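Pre-collection check, Clalument sim kitchen, plate-to-rack task
Filled in by: Yareli Zavala
Date: 11/26/23
Build: Pamine kitchen, scene 11
Going to: Maarten Vanhove, Berenice Hinojosa

OK, second pass on this one. The July version of this form had no room for comments, so I squeezed everything into the margins and Aurelio couldn't read half of it. Now there's room and I'm going to use it!

1. Scene loads clean, no leftover objects
PASS. Plate is there, rack is there, microwave is there. I reset it 10 times in a row and got the same start each time (minus the random offset on the plate, which we want).

2. Arms and grippers clear of each other and of the counter at start
PASS with a note. Right gripper open and nothing in it, hanging over the counter by the plate. I'd like a touch more height under that finger before anyone records. Maricruz likes to start fast and I can see her clipping the counter on frame one.
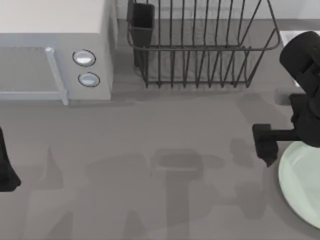 Item 2. Right gripper open beside the green plate, left gripper just showing at the edge.

3. Shadows
COMMENT. The arm shadows on the counter are big and soft, and they cover a lot of the lower half of this view. Not a fail. But if we're going to vary the lighting between batches, please write down which setting was used — last time we had 428 demos and no record of it, and I spent two days guessing.

4. Dish rack: geometry and collision
PASS on looks, OPEN on collision. The wires draw fine and the slots look right for a plate on edge. What I don't trust is the zigzag part at the base. In the Flivside build the collision shape there was one solid block, so the plate would stop in midair and the demo was junk. Aurelio, can you turn on the collision overlay and send me a yes or no? 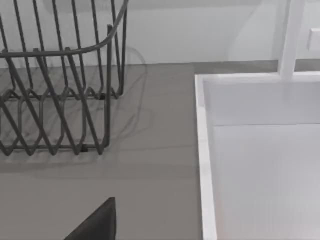 Item 4. Rack and sink from the close view, finger at the bottom.

5. Sink area
PASS. Basin empty, rim reads clearly against the counter. The plate isn't supposed to end up in there, so if it does, mark the demo as failed and keep it. Don't delete it! Berenice uses the failed ones.

6. Microwave: door, handle, knobs
COMMENT. The microwave isn't part of this task but it is part of the next one, so I checked it while I was here. Handle stands off the door on its brackets, so there's something to get a finger behind. No numbers or labels that I can read on the panel, so instructions to the operators can't say "set it to three" or anything like that. Say "upper knob" and "lower knob."

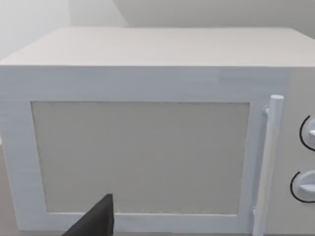 Item 6. Door, handle and both knobs, with the finger low against the view of the window.

7. Close views
COMMENT. From this close the microwave fills nearly everything and you lose the plate and rack completely. Fine for door work, but for the plate task I want the wider view saved with every demo too. Check the box in Zamani before you hit record, it unchecks itself after a restart.

8. Operator stop and reset
PASS. Stop key freezes both arms. Reset after a stop took me two presses once, one press every other time. Couldn't make it do it again.

9. File names and disk space
FAIL, small. Test files are still being saved to the old July folder. There are 109 in there that need to move before we start, or they'll get mixed in with the real set. Maricruz has the script.

Overall: go ahead with practice runs, hold the real recording until 4 and 9 are closed. I'll redo item 2 myself once the start height is changed.

Y.Z.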